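The cup trials at Drollinach are run on a table by the window, in the room that used to be the sample store. Upstairs, Brillow makes and packs catering goods, and has done for long enough that some of the packers learned the work from their parents. Paper cups are the plainest thing the firm handles. They weigh next to nothing, they crush if you hurry, and they come off the sleeving machine faster than anyone wants to pick them up.

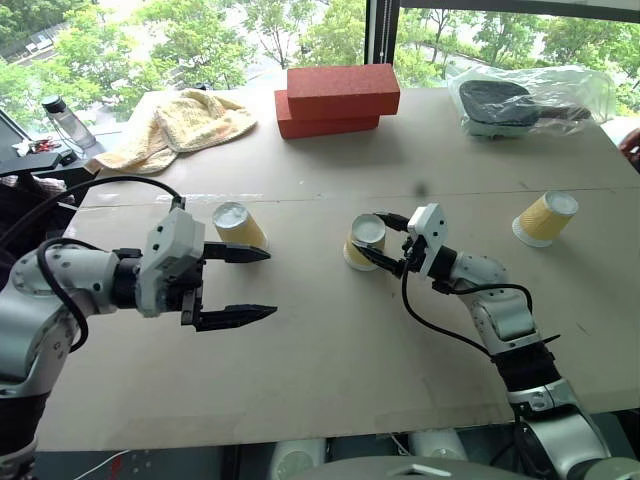
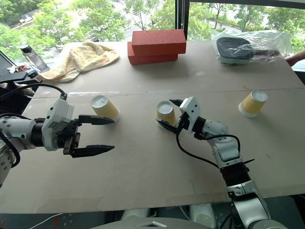 Yellow paper cups, upside down, at the Drollinach trial table. 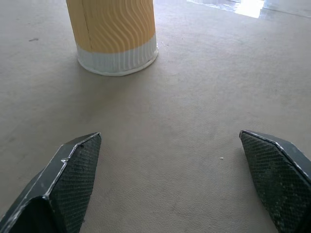 Brillow started looking at robots in August, after a summer when the packing hall was short-staffed on most shifts. Hiring had been slow for years. The work is light but it is the same all day, and the bus that used to bring people in from the coast stopped running early enough for the first shift. The managers had two choices as they saw it: turn down orders, or find a way to take some of the handling off the people they had.

The job they picked was the rework bench. When a stack of cups comes out with a bad seam or a skewed sleeve, the line throws the whole stack aside. Someone then has to part the cups, look at each one, put the good ones back in a stack and bin the rest. A full crate holds 2,000 cups. Two packers used to sit at it for a good part of every shift, and it was the job people swapped their way out of if they could. It is hard on the thumbs. Several of the longer-serving packers wear a support on one hand, and most of them put it down to rework.

The plan is for a two-armed robot to do the parting and the setting out, and for a person to do the looking. That split was not what the firm first had in mind. The supplier, Blöndal, had offered inspection as well, with a separate set of cameras over the bench. The packers were asked to spend time at the bench with the engineers, and they made the case against it themselves. A good packer doesn't only look at a cup. She presses the rim and runs a nail down the seam, and she knows from the feel whether the glue was too cold that morning. If three in a row feel the same she walks over to the sleeving machine and has a word. The firm decided it wanted to keep that.

So the packer's job changes shape. She no longer pulls stacks apart. She stands at the end of the bench with a row of cups already set out, checks them by hand, and keeps a log of what is wrong with the bad ones. The log is new. Before, the faults went in the bin with the cups and the only record was in somebody's head.

There is a new job too, which the firm calls bench lead. The bench lead starts the robot, stops it, clears it when it gets stuck, and decides when it should be left off altogether. Four packers have been trained for it so far and it pays more than the standard grade. The training took longer than planned. The course that Blöndal supplied ran to 179 pages, most of it written for people who already knew the words, and the packers sent it back. What they use now is a thin folder they wrote with one of the engineers, and a sheet of card taped inside the cupboard door.

Not everyone is pleased. One complaint, heard often in the canteen, is that rework was a dull job but a sitting-down one, and the older packers counted on it towards the end of a week. Checking is done standing. The firm has bought two perching stools, which people describe as better than nothing. Another is about talk. Two people parting cups could chat for a whole shift. One person at the end of a bench with a machine working beside her can't do so in the same way, and a few have asked to be moved back to the packing hall for that reason alone.

Then there is pace. In the early trials the arms were set to work at a steady rate all day, and packers found they were checking to keep up with it. People are slower after lunch and everyone in the hall knows it. The union branch asked for a rule that the checker sets the speed, and got it. The robot now fills the row and waits. It won't set out any more cups until the last ones have been cleared, so a packer who wants to stop and look hard at a seam can do so.

Jobs are the question everyone asks first. Brillow has signed an agreement that no packer will lose a post because of the bench, and that any cut in hours would have to be talked through beforehand. The agreement covers the 559 people on the Drollinach site. It runs for three years, and the union says it would have liked five. Nobody I spoke to expected the robot to be the last one. The lidding line is the next likely place, and there is already an argument going about whether the same rule on speed should apply there.

What the firm hopes to get out of it is modest. It wants fewer sore hands, and it wants the crates of rejected stacks, which at present build up by the goods lift, to be gone by the end of each day. It would also like to sell on the good cups more quickly. At the moment they can sit for weeks, and the customer for most of them, a café chain called Cinano, has been patient about it.

The bench itself will go in at the far end of the packing hall, next to the windows, where the packers asked for it. The floor there has to be levelled first. The old rework bench is staying for now, with its two chairs, for the days when the robot is off.

*Apr 17, 2025*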